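Interfacing for a soft collar: what I changed and what I measured

6 min read

April 23, 2020

My last three shirts had the same fault. The collar looked fine on the day I finished it and looked bad a month later. Small bubbles showed up along the fold, then along the points, and by the fifth or sixth wash the top layer had its own ideas about where to sit. I blamed the fabric first, then the thread, then the iron. The fabric and the thread were fine. The iron was part of it, but most of the trouble was the way I was handling fusible interfacing before it ever got near the iron.

This post covers collars and collar stands in light cotton. I haven't repeated the tests on linen, and I wouldn't assume they carry over.

The starting point

The pattern is the Mabula, a plain button-up with a two-piece collar and a curved hem. It calls for "light fusible interfacing, woven or non-woven" and leaves it at that. I had been using a non-woven from a big roll, cut on whatever grain fit the scrap. Seam allowance on the collar is 3/8 inch, and the interfacing is meant to go all the way into it.

The cloth is a cotton lawn. I wash all my lawn twice before cutting and dry it hot, so it is done shrinking by the time I cut it. I had never washed the interfacing. It had not occurred to me that something with glue on the back could be washed.

It can, if you leave the machine out of it. Put it in a basin of warm water, let it sit until the water cools, lift it out without wringing, and hang it over a rod with the glue side out. A woven fusible will shrink a little when you do this. If it doesn't shrink in the basin it will shrink on the shirt, and the lawn under it won't, and that difference in length is the bubble.

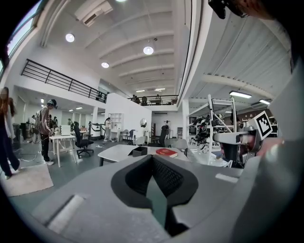

I should say something about grain as well. A woven interfacing has a lengthwise grain like any other cloth and it is stiffer in that direction. Put the long grain along the long edge of the collar and the collar resists folding at the neck in a smooth curve. It tends to break at one or two places instead. On the bias it rolls nicely but can stretch while you press it. I ended up with the under collar on the bias and the upper collar on the straight grain, both interfaced, with the interfacing cut to match each piece. Most tailoring books suggest something close to this. I had read it and skipped it.

The test pieces

I cut collar blanks from the same yard of lawn and fused them with two interfacings. One was my old non-woven. The other was a woven cotton fusible sold under the name Rilley, which I bought after Imani Kirui left a comment on the February post telling me to stop using paper in my collars. She was rude about it but she had a point.

Each kind was tested soaked and unsoaked, and each of those was pressed two ways. The first way was what I had always done, which was to slide the iron around until things looked stuck. The second was to set the iron down, hold it still, lift it, and set it down again with an overlap. I used a damp press cloth for the second method and nothing for the first.

The results, after machine washing and line drying:

Non-woven, sliding iron: bubbles after the first wash, soaked or not.

Non-woven, still iron: flat at first, then bubbles at the fold. Soaking made no difference I could see.

Woven, unsoaked, sliding iron: bubbles after the first wash, fewer than the non-woven.

Woven, unsoaked, still iron: flat across the middle, slight ripple along the long edge.

Woven, soaked, sliding iron: a few loose patches near the points.

Woven, soaked, still iron: flat. It is still flat.

The ripple on the fourth one is the interesting case. The glue had bonded properly everywhere. I tried to peel it at the corner and could not. So the bond was good and the piece still rippled, and I put that down to shrinkage in the interfacing alone.

Pressing time

The sheet that came with the woven fusible says ten seconds per spot. With my iron that was too short. I went up in steps on scraps and got a bond I couldn't peel at 15 seconds with the damp cloth, followed by another pass from the wrong side. Past 20 seconds the glue began to come through the lawn as tiny shiny dots. Lawn is thin and there isn't much room for error.

Let the piece cool flat before you move it. I used to pick it up right away and drape it over a chair, which sets a curve into it while the glue is soft. Now I leave it on the board for 30 minutes and do something else, usually the cuffs.
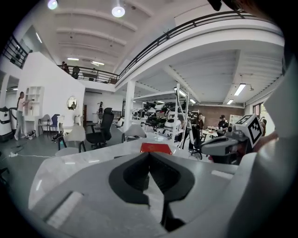

The other change was trimming. With the non-woven I left it in the seam allowance because it was thin enough not to matter. The woven is thicker, and four layers plus two of interfacing at the collar point is a lump. I now cut the interfacing 1/4 inch smaller than the fabric on all sides, so that 1/8 inch is caught in the stitching. At the points I cut it straight across the corner, just inside the stitching line. The point turns out sharper and I no longer have to push it with a tool and risk a hole.

Stitch length goes down to 1.5 mm for the last inch on either side of the point, with one stitch taken diagonally across the tip. Grade the upper collar seam to 1/4 inch and the under collar to 1/8 inch. Press the seam open over a point presser before turning. I know it is fiddly - do it anyway.

Cutting the under collar

The under collar needs to be a little smaller than the upper so the seam rolls to the underside. I take 1/16 inch off the two short ends and the outer long edge. For lawn that is plenty. For flannel I would take off twice as much. The neck edge stays as drafted or it won't match the stand.

Cost

The woven fusible is close to three times the price of the non-woven by the yard. A shirt takes a quarter yard if you lay out the stand and cuffs with care, and I get the front bands out of the long offcuts. I'm happy to pay that to avoid unpicking a collar stand, a job that takes me most of an evening.

I still have a lot of the non-woven left. It works well for tracing patterns and for backing small bits of embroidery, and I'll use it up that way. Next on the table is the same shirt in a striped poplin, where the stand has to match the front at the button, and I haven't yet decided whether to run the stripe up or across on the cuffs.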